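How to Sort and Store a Mixed Set of Bowls

Over time most kitchens end up with bowls from different sets, and they stop fitting together on the shelf. Sorting them takes an hour at most, and you need a clear table, a dish towel and a ruler.

Step 1. Empty the shelf
Take every bowl out, including the ones you keep for guests. Wipe the shelf and let it dry. Set the bowls on the table with a little space between them so you can pick each one up without knocking its neighbor.

Step 2. Check each bowl
Run a finger around the rim and the foot. A chip on the rim means the bowl should not be used for food. A rough foot will scratch whatever sits under it, and can usually be smoothed with fine wet-and-dry sandpaper.

Step 3. Sort by shape first
Color can wait. Put wide, shallow bowls in one group and deep ones in another. Within each group, measure across the rim and line them up from largest to smallest. Two bowls of the same width may still not nest if one has steeper sides, so try them before you decide.

Step 4. Build the stack
Start with the largest bowl and lower the next one in with both hands. It should settle without being pushed. If it rocks or grips the sides, take it out and try a different one. I stop at four bowls. Taller stacks are hard to lift down from a high shelf.

My colored bowls go together, with the dark green at the bottom, then teal, then pale sage, and cream on top. The white ones get handled separately.

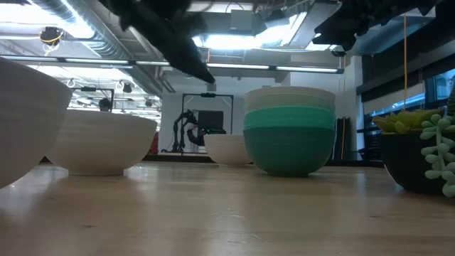
White glaze shows gray marks easily, so put a paper towel or a circle of felt between white bowls before stacking them. Marks that are already there often come off with baking soda and a damp cloth.

Step 5. Put them back
Heavy stacks go on the lowest shelf. Keep the bowls you use every day at the front, and leave enough room above each stack to lift the top bowl straight up.

Bowls you did not reach for all year can go in a box. Label the box on the side, not the lid.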